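Workplace & Machines | Good Practice

The rulebook on the workshop wall
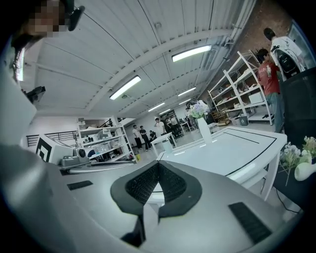
A hand-held gripper at work in the hall, with shelving and a white table beyond the jaw.

By nine on a Thursday the hall at Nonden is already busy, and the first thing anyone does is read a sheet of paper. It is two sides long, written in large type, and it tells you how to pick up a gripper, how to put it down, and what to do in between. I have read plenty of safety documents in this job, most of them with a strong coffee to hand, and I can say with real pleasure that this one is a delight.

The sheet is the work of Funach, a small firm that teaches machines to handle household things: flowers in vases, boxes on shelves, cups, cloths, the lot. People carry out the tasks with hand-held grippers, and what the grippers record goes towards training robot arms. It sounds simple. You squeeze, you lift, you put the thing somewhere else. But put a dozen people in one room doing that all day and you need some manners.

The trouble is that the well-known rules for industrial robots were drawn up with powered arms in mind. They deal with fences, stopping distances and how hard a moving part may press against a human body. A tool held in your own fist fits none of that very well! So workshops like this one have been writing their own rules, swapping them with each other, and arguing happily over the details.

Funach's version has 31 rules, down from a first draft that ran to far more and that people gave up on halfway through. The current set came out in November. My favourite is rule 7, which says that before each task you must say aloud what you are about to move and where it is going. I thought this would feel silly. After twenty minutes I was announcing things to the room like a station master, and I noticed that people passing behind me gave me space without being asked.

The rest falls into a few loose groups. A good many are about the tool itself. Grip pads are checked at the start of each session and again after the break, and a pad with a lifted edge comes off straight away. Fingers stay out of the jaw, always, even when the tool is idle. If it is dropped, it goes to the bench for checking, however well it seems to have survived.

Then there are the rules about the room. Tables are approached from the aisle side. Bags stay off the floor. Anything placed on a work table has to be on the list for that task, so a stray mug counts as a fault and gets written down. I was caught out by that one (it was a very small mug).

And there are the rules about people, which I think are the best part. A session stops at the end of the agreed time even if the last task is half done. Anyone who is in the hall has been told what is being recorded, and faces are blurred before the pictures go any further. You can ask for a recording to be deleted and you needn't say why. Plenty of places have something like this in a contract somewhere, but at Nonden it is printed in the same large type as the advice on grip pads.

Every task also gets a line in the log, good or bad. Krajčí, the workshop that first shared its log sheets with Funach, used to keep only the successful goes. It now keeps the fumbles too, with a word or two on what went wrong: slipped, wrong shelf, turned too soon. Reading down a page of these is oddly gripping. A review is held after every 300 entries, and if the same fault keeps turning up, the rule that covers it gets rewritten.

There are still disagreements. Belta, another workshop using the same set, has dropped the spoken announcement for short tasks because it found people tired of it by the afternoon. Funach wants to keep it. Both have changed the wording on breaks, and neither is quite happy with the result. There is also a long-running debate over whether the table layout should be marked out the same way in every workshop, or left to whoever has to work in the room.

I would love to see the whole set published and picked apart by more people, including those who spend their days with the tool in their hand. The next version is being put together now, and the sheet at Nonden has wide margins for notes. When I left, rule 7 had three comments beside it in different inks, and someone had added a fourth underneath asking for a bigger sheet.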